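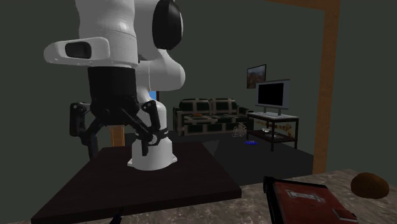 The arm in the simulator, mid-morning, gripper open over the dark table.

April, late, kitchen

Violeta wants the equipment list by the time she gets back from Tapia, and I have spent most of today on it and have very little to show. What I have is a spreadsheet with nine rows, four of which say "ask," and a headache.

The main thing is the arm. We have been running it in simulation since the winter and everyone is now talking as if we already own one. I caught myself doing it this morning. I wrote "when the arm moves to the back bench" in an email to Bjartur, and he wrote back "which arm?" Fair enough.

I keep going back and looking at the simulated room because it annoys me. It is a nice living room. There is a checkered sofa and a TV on a stand, and a little framed landscape on the wall, and the arm sits up front on its own table as if every home came with one. The table is a clean dark slab and the base just rests on it. I tried to find out from the Erkberg people what that table would be in real life. How heavy? Bolted down? They sent me a link to their stands. The cheapest one that will take this arm is $1303, without casters, and the casters are a separate line. A table costs nothing in software. I added it to the sheet in red.

Then the gripper. Violeta's plan counts it as part of the arm. It isn't part of the arm. The quote from Tarkari has it on a second page, $2919, and the cable and the mounting plate are on a third page, which I almost didn't open. I called and asked the man whether anybody buys the arm with nothing on the end of it. He said some customers have their own tooling. I asked what share of customers. He said he would get back to me and he has not.

There's also the question of what we want it to pick up. The counter in the simulated room has a red book on it and a brown lump next to it that I have been calling the potato. Bjartur says bread roll. We had a fairly long exchange about this, longer than it deserved, but I do think it matters for the budget. If the work is mostly books and flat things, I would like to see a different set of fingers priced. If it's potatoes then fine, keep these. Nobody has put in writing which it is. The project summary says "household items," and that covers a potato, a piano and my mother's wineglasses.

And the counter is a good way off from the arm's table. Can it even reach? Bjartur says reach is on the spec sheet and I should stop guessing from one view of a room, and he's right, it's hard to judge distance in there. But the spec sheet gives reach with nothing on the wrist and nothing held. I asked for the number with the gripper on and a book in it. Another one for the "ask" pile.

Lunch was soup. Rain all afternoon, the gutter over the back door is doing its thing again.

After lunch I did the part I had been putting off, the running costs. Violeta's draft has none. She put the service plan under "optional," and maybe it is, but I have been through this with the label printer and with the old floor scrubber, and I know how optional those plans turn out to be once the first thing breaks outside the warranty. Lillamard quoted $603 a year for the basic plan. I asked what the basic plan leaves out and got a very cheerful paragraph that did not contain an answer. I have asked again in one sentence with no adjectives.

Shipping: unknown. Training: one day included, at their place, travel on us. Power: we need an electrician to look at the back wall before anybody signs anything. I've said this three times now and will say it a fourth time in the cover note, in capitals if I have to.

What bothers me more than the prices is how easy the simulation makes all of it look. The floor is flat gray and there is one wastebasket on it and one little blue thing. Our back room has a drain in the middle, a slope toward the drain, and the shelving that was meant to be temporary. If I ran that room in the simulator I might believe the results a bit more. I said so to Bjartur, expecting an argument, and he said it would take him 46 hours to model it properly. I asked where he got 46. He said he had already worked it out, back in the winter, and it got crossed off to save money. So we saved 46 hours and now we're about to spend a year's equipment money on what the arm did in somebody else's living room. I told him to put the hours back in. He said it's Violeta's call. I suppose it is.

I am not against the thing. I want to write that down, because I know how these entries read when I go back to them. I watched it run for a good while last month and I liked it, it's a handsome machine, even as a drawing of a machine. I would like to have one. I would also like to know what it costs, all of it, with the table and the fingers and the man who comes when it stops.

Options I am going to give her, so I don't forget by tomorrow: buy nothing until the back room is modeled and the electrician has been; or rent for three months, if Tarkari will rent, and they were vague about it; or buy now and accept that the second and third pages of the quote come out of the repair fund. I've put them in that order on purpose. She'll notice.

Bjartur called again at a quarter to nine to say he had zoomed in and it looks more like a potato. I said I had put it down as a potato all along. He wants it noted somewhere that he changed his mind on the evidence, so there, noted.

Still to do: chase Lillamard, measure the back door (the crate!!), find out who signs if it goes over the limit. Move the recycling out before bed.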